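Section 4: Setting up the Flendex cue light for a comedy night

The box says "ready in moments". Allow 12 minutes, and do it before the doors open.

1. Clamp the lamp at the back of the room, where the act can see it over people's heads.
2. Run the cable along the wall and tape it down. The clips supplied may hold. We wouldn't bet on it.
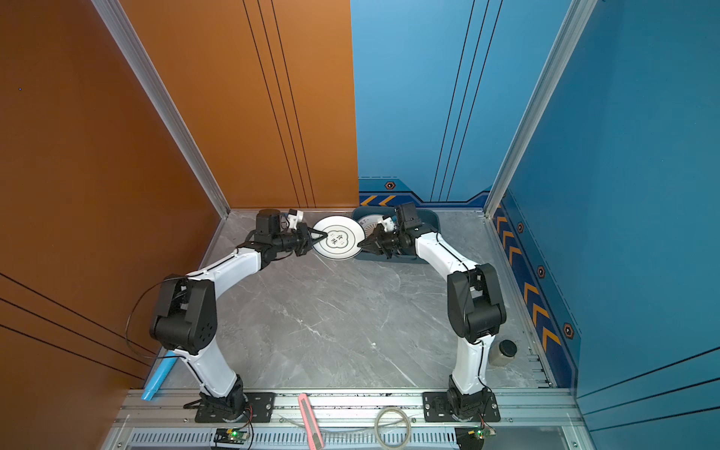 Plate with a green emblem, gripped at both sides.

3. Set the spot length in seconds. The dial stops at 285, whatever the leaflet claims about "unlimited" sets.
4. Press TEST. The lamp should go amber, then red.

Note: "Smart Laughter Pause" is meant to stop the clock during big laughs. At Varnedham it also stopped for a coughing fit. Leave it off.
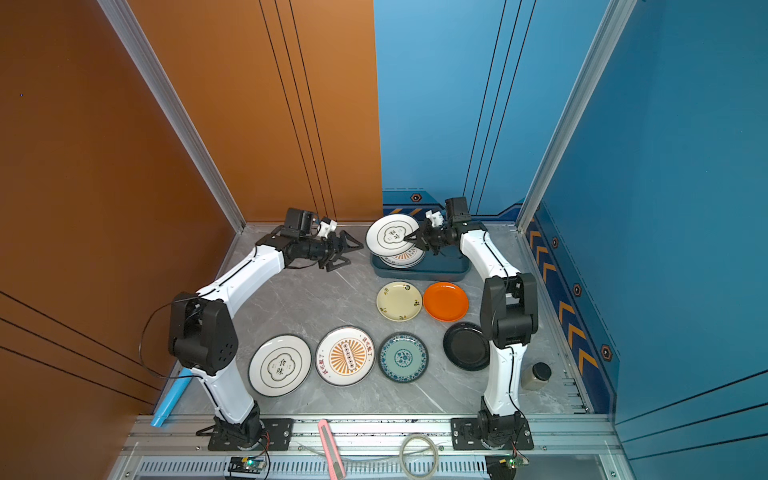

White plate with dark Chinese characters.

5. Hand the remote to the compère. Kwan-ho Mok prefers to work it from the sound desk, and the signal does seem better there.

Caution: do not run the lamp from the same socket as an Etard amplifier. You will get a hum.
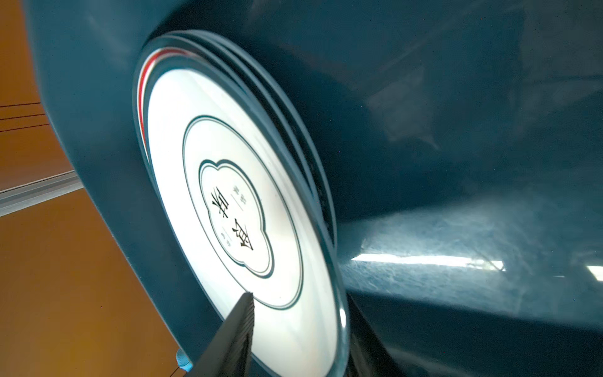

6. If the lamp flashes twice, switch off at the wall and count to ten. Error 134 is supposed to mean a flat remote, though a new battery has not always cleared it.
7. At the end of the night, let the lamp cool before you pack it. 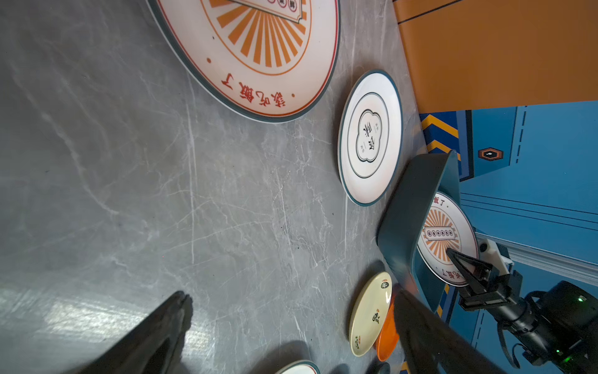 Plates and a teal tray on the marble top.

For spare clamps, ask Nahom Kahsay. Chien clamps fit too, despite the warning label.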